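**Zonirgate S2E7 "The Long Count" – anyone else annoyed??**

**saltbushsam** wrote:
ok so just finished it. Whole episode is Captain Igwe stuck on Zardale while the locals decide if the ship gets its fuel back, and then it's solved in the last four minutes by a guy we have never met. Who is he. Why does he have the fuel codes.

Good bits – the market set, the music, Loliria getting more than two lines for once. But that ending. Five out of 10 from me.

**poutine_prophet** wrote:
Harsh. He's in the pilot, he's the dock clerk Igwe bribes. Same actor, different beard.

**saltbushsam** wrote:
No way. Going to check

**saltbushsam** wrote:
Checked. Ok it's him. Still think you can't hang an ending on a bloke with one scene from a year and a half ago. My mum watched with me and she asked if we'd skipped a bit.

**kettle_on** wrote:
They needed one line in the "previously on". One line! They used the whole recap on the wedding instead, and the wedding doesn't come up once.

I liked it more than you did though. The vote scene in the grain hall was the best thing they've done this season, nobody shouting, just the old woman reading out the tally. 2,698 for, 3,126 against and Igwe's face just goes. Had to pause it.

**DrongoInSpace** wrote:
the tally doesnt work tho. Loliria says in the first ten minutes the whole valley is 1,123 households and one vote each. so where do the rest come from

**poutine_prophet** wrote:
It's one vote per adult. She says households when she's talking about the fuel ration, different scene.

**DrongoInSpace** wrote:
she says it in the same scene. rewatched it twice

**kettle_on** wrote:
Same scene, yes, but she's answering the kid's question about rations. Then the elder cuts in about voting. It's muddled writing, I'll give you that, but it isn't a plot hole.

**DrongoInSpace** wrote:
muddled writing IS a plot hole if i have to draw a chart

**Juniper Blackwood** wrote:
Written by Eugeniusz Dudek, according to the credits. He also did the one with the frozen harbour, and that had the same trouble – lovely middle, then someone wanders in and fixes it. I think he writes towards a mood and then runs out of pages. Don't mind it as much as some of you, the colour and the costumes on Zardale were gorgeous and I'd happily have had another hour in that market.

Would of liked more of the doctor. She's been in the medbay doorway for three episodes now.

**saltbushsam** wrote:
Dudek did the harbour one?? that explains so much. I loved the harbour one till the last bit

**poutine_prophet** wrote:
So you agree with me that it's a good episode

**saltbushsam** wrote:
I do not

**kettle_on** wrote:
Bit off topic but did anyone else think the captain's quarters looked different? The lounge part, behind the desk. Pretty sure the table used to be round. I've got way too many hours in that room from the fan set thread, so might just be me.
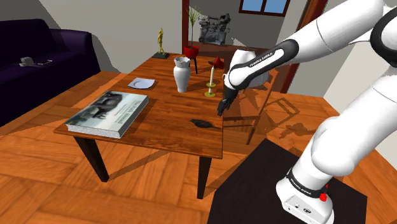
*white arm over the coffee table, render*

**DrongoInSpace** wrote:
table was round in s1, they changed it after the fire episode. its been square-ish since august

**kettle_on** wrote:
Oh. Right, the fire. Forget I spoke.

**Juniper Blackwood** wrote:
The desk is new as well I think, the old one had the map drawer. Anyway – is next week the two parter or is that the week after? My guide just says "Zonirgate" with no title.

**poutine_prophet** wrote:
Next week is part one. Not Dudek, before sam asks.

**saltbushsam** wrote:
was going to ask. fine, I'm in. Bumping my score up to a six for the grain hall, you've worn me down on that and only that. Dock clerk still a cheat

**DrongoInSpace** wrote:
making the chart now btw, will post it in the numbers thread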